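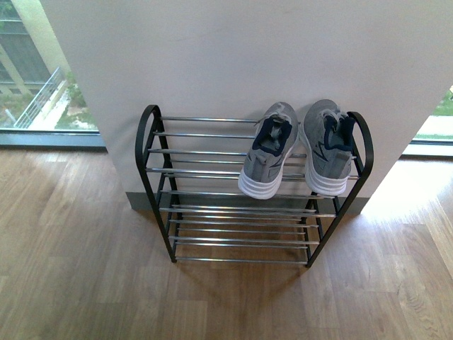
Vunovthorpe has adopted a revised test procedure for footstep noise between apartments, the city's building department announced on Apr 6, 2021. The procedure applies to any residential building of three or more stories in which hard flooring is installed or replaced. It sets out how floors are prepared, where the tapping machine is placed, and which furnishings may stay in the room. Light open furniture, such as the shoe rack of black metal and chrome rods standing against the white wall, may remain in place if it is kept clear of the tapping positions. Rugs, carpet runners and upholstered pieces must be taken out before measurement starts.

The previous procedure required a fully cleared room. Owners of occupied apartments often declined testing on that ground, and inspectors were left to rely on the flooring supplier's laboratory figures. Laboratory figures are measured on a standard concrete slab and don't account for the actual slab thickness, the ceiling below, or contact between the floor covering and the walls.

The department received 148 written complaints about footstep noise in the last reporting year. Most came from buildings where carpet had been replaced with wood or wood-look planks. In a pilot program run before the revision was drafted, 79 floors were measured in the field under a provisional version of the procedure. Floors that fell short of their rated performance were examined at the perimeter, and the usual finding was a missing or compressed isolation strip under the baseboard.
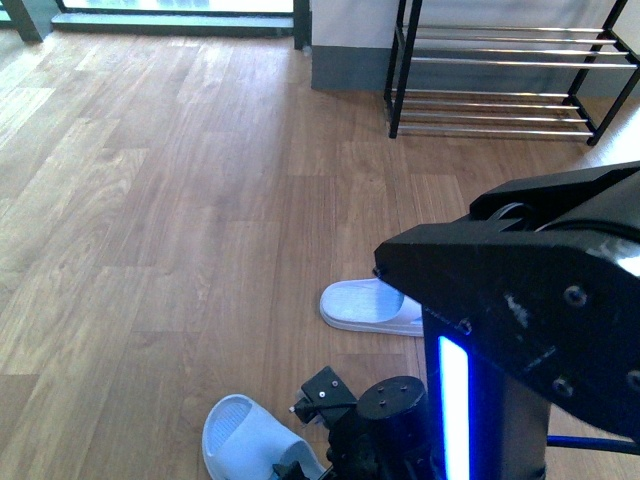

Perimeter details now have their own section. Planks must stop short of every wall, door track and window threshold, and the gap must be filled with a resilient strip before the baseboard is fitted. The baseboard is fastened to the wall only. Where it touches the floor, a bead of non-hardening sealant is required. Rigid filler and grout are no longer accepted at glass doors, where installers have tended to use them for appearance.

The tapping machine is to be set at four positions or more in each room, at an angle to the joists or, on concrete slabs, at an angle to the direction of the planks. Readings are taken in the room below with windows closed. Background noise is recorded before and after each series, and a series is discarded if the two background readings differ by more than the permitted margin.

The first large application will be at Stenach, a residential complex of 958 apartments on the east side of the city. The complex was built in stages, and its slabs vary in thickness from one stage to the next. Flooring replacement there is scheduled to begin in July. The contractor, Nalska, will use a floating plank floor over a rubber and cork underlay.

"The underlay does most of the work, but only if nothing bridges it," said Gilmar Dantas, the acoustics engineer responsible for the test plan at Stenach. "One screw through the plank near a doorway can be heard in the readings below. We'll measure sample apartments in each stage before the remaining floors are laid."
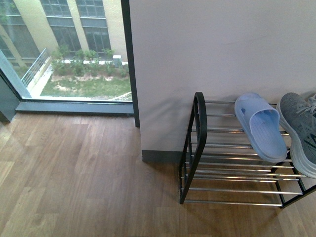

Dantas said that rooms with full-height glazing would be tested separately. Slab edges at such walls are often supported differently from those at masonry walls, and sound can also pass down the window framing. The procedure allows an additional measurement position close to the glass, to be reported on its own and left out of the room average.

Test reports must be filed with the department within 13 working days of measurement. Each report has to include a floor plan with the machine positions marked, the underlay product and thickness, and a list of items left in the room. Floors that don't meet the limit may be corrected and retested once before a new permit is required.

Measurements at Stenach will be made by Shirima, an independent testing firm. Permits issued under the old procedure stay valid until they expire. Applications already filed but not yet approved will be handled under the new rules, and applicants may submit revised perimeter drawings without paying a second filing fee.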